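Fonby to Open Household Equipment Library in Urrego

URREGO, 22 October 2022 – Fonby, the neighborhood lending service, will open a household equipment library in Urrego in January. Residents will be able to borrow vacuum cleaners, carpet washers, steam mops and small hand tools for up to a week at a time.

The library will start with 932 items. Most were donated by local households and checked by the repair firm Isix, which tested cords, plugs and switches before each item was entered in the catalog. Of the items offered to Fonby during the collection period, 70 could not be made safe and were sent for recycling.

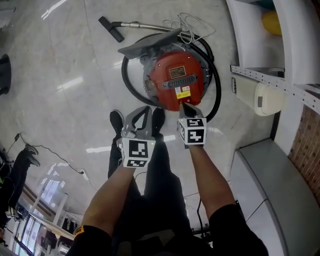
A red canister vacuum cleaner with its hose and floor brush.

Membership will cost $45 a year. Members may borrow up to three items at once and can reserve online or at the front desk. There is no extra charge for vacuum bags or filters on the first loan of each month. Late returns will be billed by the day, and members with an overdue item will not be able to reserve another until it is back.

"A lot of people in Urrego live in small apartments and clean a rug twice a year," said Mitsuko Noguchi, director of Fonby. "They should not have to buy and store a machine for that."

The plan follows a survey of 899 households in the district. Storage space was the most common reason given for not owning cleaning equipment, ahead of price. Floor care machines were also the items people most often said they borrowed from neighbors.
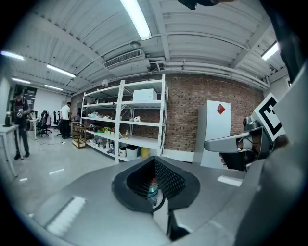 Consuelo Huamán said the opening hours would matter more to her than the size of the catalog, and asked that the desk stay open past 6 p.m. on workdays. Fonby has since added two late evenings to the schedule.

Items will be cleaned and inspected after every loan. Isix will handle repairs under a one-year agreement, and the catalog will run on Flerkumum, the booking system Fonby already uses for its garden tools.

Registration opens in the first week of January at the Fonby front desk. Applicants should bring photo ID and proof of address.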